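How to share a plaza route with a sweeping robot
2024-10-05 - by Ea Steinarsdóttir
Print | E-mail | 6 shares

Malora now takes the open paving. You get the corners, and a tablet.

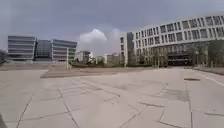
Start by walking the route yourself. Mark every curb, ledge and drain on the map, then send it. Malora will ask if you are sure. Be sure.

Stay for the first pass - the manual says 24 minutes, and the manual is an optimist. If it stops, clear the alert before you touch the brushes.

Log your own hours under "hand work," including the time spent staring at the tablet. Our old time sheet had no line for that, so ask your supervisor to add one.

2 comments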